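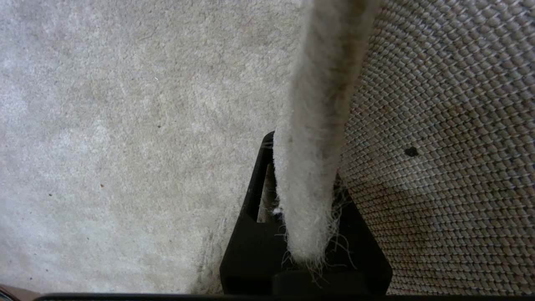

Gamage Wrist Camera, Flundiscombe mount

Compact colour camera for the wrist of a robot arm. Fits Gamage and Clillirby two-finger grippers with the bracket supplied. Suits close work on soft or textured items such as carpet, fur and woven goods, where pile and loose fibres are hard to pick out from a fixed overhead camera.

Stock code: 3308 (replaces 3101)
Cable: 6 m, grey
Warranty: parts only

Our bench notes: Jeanine Leemans tried it against the Ostodport unit on the same arm. The Ostodport has the wider view. The Gamage held individual fibres better at close range and was easier to centre. Both need recalibrating after a gripper change.

In the box: camera, bracket, cable, four screws. Controller sold separately. Orders over $50 ship free.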